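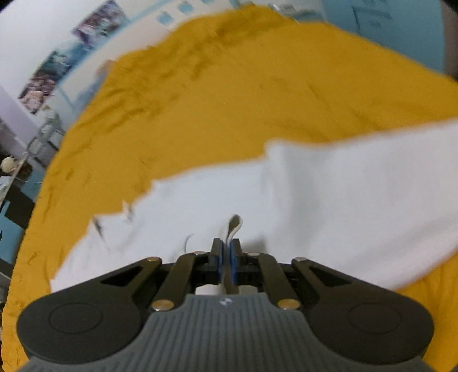 11 Jan 2025

Quick one, the bus is in a bit and I want to get this down before I forget half of it.

So. The Skonthorpe talk. Went, finally, after missing the November one with that cold. Subject was the villa site out past Lollton, the one they've been digging on and off for years, and the speaker was Smaranda Costache, who did the plaster work. Painted wall plaster, I mean. Not the walls themselves, those are long gone, robbed out for field boundaries and probably somebody's pigsty. Just the bits that fell off and got trodden in.

I had no idea how much you can get from the BACK of a piece of plaster. Everybody looks at the painted side, me included. But the back has the print of whatever it was stuck to. If it was a wattle panel you get the ribs of the rods. If it was stone you get a lumpy nothing. And if it was a ceiling you sometimes get reed bundles, long parallel grooves, clear as anything. She passed a bit round in a tray (we weren't allowed to pick it up, fair enough) and you could see the grooves from the second row.

Which matters because the old report, the one from before the war, had the big room down as having one decorated wall and everything else plain. Smaranda reckons they had it wrong. They'd put all the red and cream pieces together as one wall, but some of them have reed backs. So the room had a painted ceiling. A painted ceiling in Lollton! I've bought chips in Lollton.

The ceiling design, as far as she's got, is a repeating thing. Circles with a little flower in each, then a border. 12 joining fragments in the best run, which doesn't sound like much untill you see them laid out and the curve appears. The circles were set out with a compass, there's a tiny hole in the middle of 2 of them and a scratched line where the painter marked it first and then didn't quite follow it. Loved that. One of them wobbles. Somebody up a scaffold with a sore neck, getting on with it.

Colours: red ochre, yellow ochre, a green that's gone a bit sad. One scrap of blue that she thinks came from a different room altogether, as it's on finer plaster. She was careful about that. Kept saying "at the moment" — at the moment it's another room, at the moment it's second century. I like a speaker who does that.

Questions went on a while. Mercy Kioko asked the best one, about whether the ceiling came down all at once or in dribs and drabs. Answer: mostly at once, at least at the north end, face down on the floor with roof tile on top of it. So the plaster went before the roof did. Or the tile slid in just after, hard to say. Under it there was a layer of dirt with snail shells, the damp-loving sort, so the room had been left to itself for a good while by then. Windows out, door gone. Snails having a lovely time.

Then a man at the back wanted to talk about ley lines for what felt like a week.

Things I want to look up:

The old report. Library had a copy, may still.
Whether any other ceilings round here have been done this way. She mentioned one but I was writing and missed the name.
Snails!! There must be a book.

Also the finds are meant to be going on show at the museum once the conservation's finished, in the small gallery where they had the clay pipes. No date. Mercy thinks spring, I think Mercy is an optimist.

Next talk is medieval floor tiles, 3 kilns and a lawsuit apparently. Arthur has offered to drive if anyone wants a lift from this end, say by the Thursday before as he only has room for 2. Doors same time as usual, bring a cushion, those chairs havent improved.

Right, bus. Will put my sketch of the circle pattern up when I've drawn it out properly, the one in my notebook looks like a plate of biscuits.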